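Home Contents Preface Chapter 3 Chapter 4 Glossary Index

CHAPTER 4
Learning from a Demonstration

4.1 A Visit to the Drallholm Laboratory

Many students first meet robotics at an open day. Such a visit can teach a great deal, provided that the visitor knows what to look for. This chapter begins with one held at the Drallholm laboratory on 5 Aug 2023, attended by 11 students from the Tandthorpe evening program and their instructor, Saranya Nambiar.

The host, Wendell Mahmoud, opened with a short talk on how a manipulation task is taught. A person performs the task by hand with a pair of hand-held grippers, and the recorded motion later serves as material from which a robot arm may learn. The visitors then moved to the work table, where the object under study was an ordinary power strip.

Household objects of this kind are harder to handle than they look. The body of a power strip is rigid and has flat faces that two fingers can press against. Its cord is flexible and takes a new shape each time the strip is moved. A method that plans for the body alone will often fail on account of the cord. Students should keep both parts in mind as they study the views from the gripper and from above the table.

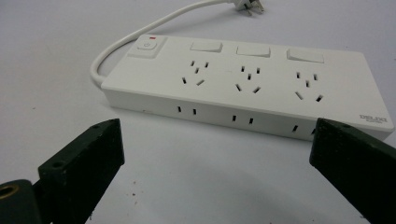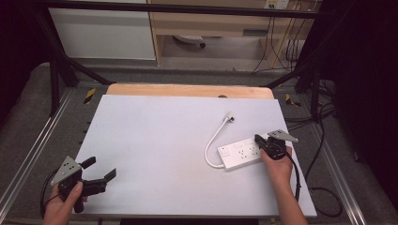 4.2 Questions Raised by the Visitors

The discussion that followed lasted 42 minutes. Selma Babić asked why the operator did not simply use bare hands. Mr. Mahmoud replied that a human hand can do many things a two-finger gripper cannot, and that a demonstration is of little use if the robot has no means of repeating it.

I-hsuan Cheung asked which of the two views mattered more. The answer given was that each supplies what the other lacks. A close view shows the contact between finger and object. A wide view shows where the object lies and what each hand is doing. Section 4.5 returns to this point.

4.3 Terms Used in This Chapter

Demonstration: a task performed by a person so that it may be recorded and studied.

End effector: the part of a robot that touches the object, such as a gripper.

Bimanual task: a task that calls for two hands or two arms working together.

Related sections
Chapter 3: Grippers and Grasping
Section 4.5: Combining Camera Views
Section 4.7: Flexible Objects
Appendix B: Planning a Laboratory Visit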